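Sunday, after supper

What a good day! I have to get it down before I fall asleep on top of the notebook. I finally cleared the long table in the back room, all of it, down to the bare top, and then I filled it straight back up again with the blocks. I've been putting this off since the move from Stumomwood and I can't think why, because I loved every minute.

It started with the Karaca tin. I went looking for a pencil sharpener and found the old notes for the block game underneath a heap of rubber bands and dead pens. I'd forgotten how much I had written down! Rules for two players, rules for three, a page of scoring that makes no sense to me now, and a little sketch map of Prutimance, the town the game is supposed to be set in. (The river runs uphill on my map. I'm leaving it.) I read the whole lot standing up, with the tin under my arm, and by the end of it my coffee was stone cold and I didn't mind a bit.

So out came the boxes. The plan was to sort them by color and be finished by lunch. Well. I got through the first box and then started picking pieces up just to look at them, and that was the morning gone. I know them all perfectly well and I still got caught. You run a thumb around the rim, you tip the thing toward the window, you put it down, you pick it up again. I had the radio on and couldn't tell you one thing that was played.

The red-pink one is my favorite, and today I made up my mind about that for good. I like that it's a bit fat at the sides, like a little cushion, and I like the shallow tray on top with the raised shape sitting inside it. All those stubby tabs going off in different directions! I have called it the key for so long that I'd stopped seeing anything else in it, and then this afternoon I looked again and thought it might be a number, or a plus sign that had been in an accident. And the small round hole in the middle, which I think sets the whole thing off.
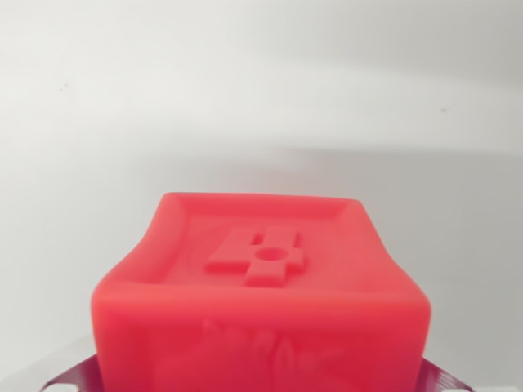
p. 16

New page, and a fresh pen too, the last one gave up.

After lunch I got serious. I wrote labels for the boxes, big ones this time that I can read from the door, and I lined the bottoms with the felt I bought from Stovik ages ago and never used. It's a lovely deep green. I cut the first piece too small, the second too big, and after that I was flying. I did wonder about giving every block its own little compartment, and I even drew it out, but I know myself – I'd spend a month on the dividers and never play the game. Felt and labels it is.

Then I tried the notes out, playing both sides by myself on the rug. The opening is good! Better than I remembered. You get going quickly and there's a real choice to make on your second turn. The middle drags, though, and the end is a mess, because whoever reaches 1,000 points first has usually been miles ahead for ages and you're only waiting for it to be over. I think the target should come down a lot. Or maybe the key should be worth something special late in the game, so that whoever's behind has a reason to go after it. I wrote that in the margin with three exclamation marks and underlined it, and I still like it now, several hours later, so that's promising.

My knees are sore from the rug and there are scraps of green felt on both my socks. I found one in the butter dish as well.

Still to do: the box with the split corner needs tape, the scoring page needs writing out again in words a person could follow, and I want to redraw the map on decent paper. I'd like Prutimance to have a proper bridge. I thought about a railway too, but that would mean another whole set of rules and I haven't fixed the ones I've got.

I left the key out on the windowsill when I put the rest away. Bed now. The labels might want redoing in the blue ink, I'll look at them in the morning.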